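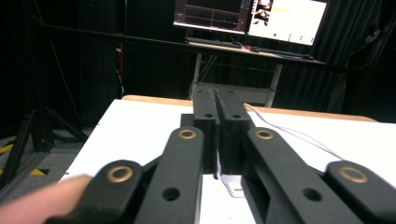 Rindcombe Laboratory — Bench Services and Room Fittings Group

Notebook entry 51
16 March 2025
Subject: white table, cable routing and power strip; desk with the two monitors
Status: open

Purpose of this entry

The group has been asked to set down a standing arrangement for mains and signal cables on the white table. The present arrangement grew by addition. Cables were laid when needed and left where they fell, and the table has since become a place where wiring crosses the working surface. This entry records the condition of the table, the work carried out today, and the points left for decision.

The table is entered in the Zetach register under item 862. The entry gives the date of delivery and the load limit and says nothing on fittings, so the fittings are treated here as additions by the group. The register should be amended when the arrangement is settled.

Condition of the table

The top is white and smooth, with a tan wooden edge along its far side. The surface is serviceable. No lifting was felt along the wooden edge when a fingertip was run along it from end to end, and no repair is proposed. The group notes for the record that the edge is the part most likely to suffer from cables being pulled across it, and that it was last treated in November. It was not treated today.

One thin white cable lies across the right part of the top. It is light, it moves when anything is set down beside it, and against the white surface it is easily missed. Colleagues have asked whether it could be replaced with a dark one. The group has no objection, but the stock of dark cable of that type is at Brerkholm and a transfer form is required.

A small white part, a clip or bracket, was on the tabletop. It did not match anything in the drawer of cable fittings. It has been bagged, labeled "white table, origin not known" and placed in the left compartment of the fittings drawer. It should not be discarded until the desk has also been checked, as some of the desk hardware has never been listed.

Work carried out

1. Everything not fixed to the table was moved to one half, the cleared half was wiped with a damp cloth and then a dry cloth, and the procedure was repeated for the other half. The mild cleaner was used at the usual dilution. The stronger product kept under the sink was not used and should not be used near the wooden edge.

2. The power strip was switched off at the wall, unplugged and wiped along its upper face with a barely damp cloth. The sockets were cleared of dust with the soft brush. It was left unplugged for one hour before being returned to service.

3. The lead of the strip was measured. It is 2,000 mm from the body to the plug. This is enough to reach the wall outlet by way of the rear edge, and not enough to reach it by way of the left side without tension. The left-side route proposed in the previous entry is therefore withdrawn.

4. Adhesive cable clips of the Grgić pattern were tried on the underside of the top. Two were fixed and loaded by hand. One came away within the hour and the other held. The underside had been wiped but not degreased, and the result should be read with that in mind. The trial will be repeated on a degreased patch before any quantity is ordered.

5. The underside of the table was inspected with a hand lamp. Old adhesive residue was found near the rear left leg and scraped off with the plastic scraper. A faint mark remains and is of no consequence.

Position of the power strip

The strip is kept on the left side of the tabletop and runs toward the back. It was agreed some time ago that it should stay on top of the table, where the sockets can be reached without kneeling, and the group sees no reason to depart from that. Two points have been raised against it. It uses surface that could be worked on, and the cable behind it rises in a loop and goes over toward the wooden edge, where it can be caught by a sleeve. The first is accepted as a cost. The second can be dealt with by a tie at the base of the loop and a clip below the edge, subject to the trial in item 4.

The white cable toward the front on the left is a separate matter. It runs in from the left side, through the part of the surface that is most often wanted. It should come in from the rear. The group proposes that no cable be permitted to enter the table from the left or the front, and that the rear margin — the strip of surface nearest the wooden edge — be reserved for wiring. A depth of 85 mm is suggested. This would be marked with low-tack tape for a trial period and not with ink.

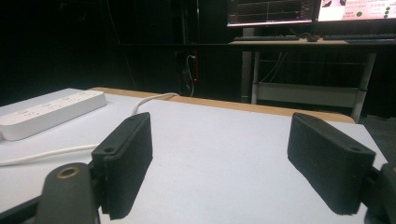
A comment was received by note from Brerkholm after the draft of this entry was circulated. It stated that a reserved margin had been tried there on two benches and had been given up, as the tape curled at the ends and people set their cups on the reserved part precisely because it was clear. The note recommended a shallow tray hung below the rear edge, with the strip itself screwed to a board at the left end, and asked that Rindcombe not order more adhesive clips until the tray had been considered. It added that a tray of this kind makes cleaning the top a good deal quicker.

The comment is accepted in part. A tray below the rear edge would require drilling into the underside, and the register entry for item 862 gives no thickness for the top. This must be measured before any screw length is chosen. A clamped tray would avoid drilling but might mark the wooden edge. Felt pads under the clamp jaws would be sufficient in the view of this group. The point about cups is noted, and a reminder will be placed beside the sink.

The desk

The desk with the two monitors stands beyond the table. It has a light tan surface on a gray metal frame with a lower crossbar shelf. Several dark cables hang beneath the desktop between the legs. They were not altered today, the monitors being in use with traces displayed on the left screen, and a shutdown could not be arranged at short notice.

When time allows, the hanging cables should be gathered to the rear of the frame and tied with reusable fabric ties. Plastic ties should not be used, as they have to be cut whenever a monitor is changed and the cut ends are sharp. The lower shelf may carry the slack but should not carry a power strip, which would be within reach of the mop. Each cable is to be labeled at both ends before it is moved. The last rearrangement was done without labels and a good part of an afternoon was lost in tracing.

Lighting was found poor for work under the desk. A hand lamp is to be taken by anyone assigned to this task and returned to its hook afterward.

Materials used

Two adhesive clips, Grgić pattern. One roll of low-tack tape, opened, most of it remaining. Cleaning cloths, returned to the laundry bag. Labels from the general stock.

Points for decision

Whether the rear margin or the hung tray is to be adopted. The group leans toward the tray, subject to the thickness of the top.

Whether the thin cable on the right is to be replaced with a dark one. If so, the transfer form for Brerkholm should be submitted together with any request for tray parts, to save a second delivery.

Whether the power strip should be fixed. At present it can be shifted by pulling on its lead. A board at the left end would prevent this but would make the strip harder to lift for cleaning — hook-and-loop tape has been suggested as an alternative and a short length is in the drawer.

Who is to amend the Zetach register. The group does not hold editing rights for the furniture section and has asked for them twice.

To be done before the next entry

Measure the thickness of the top at the rear edge, both ends. Degrease a patch on the underside and repeat the clip trial over two nights. Compare the bagged white part against the desk hardware. Book a shutdown of the monitors. Refill the bottle of mild cleaner, which is nearly empty.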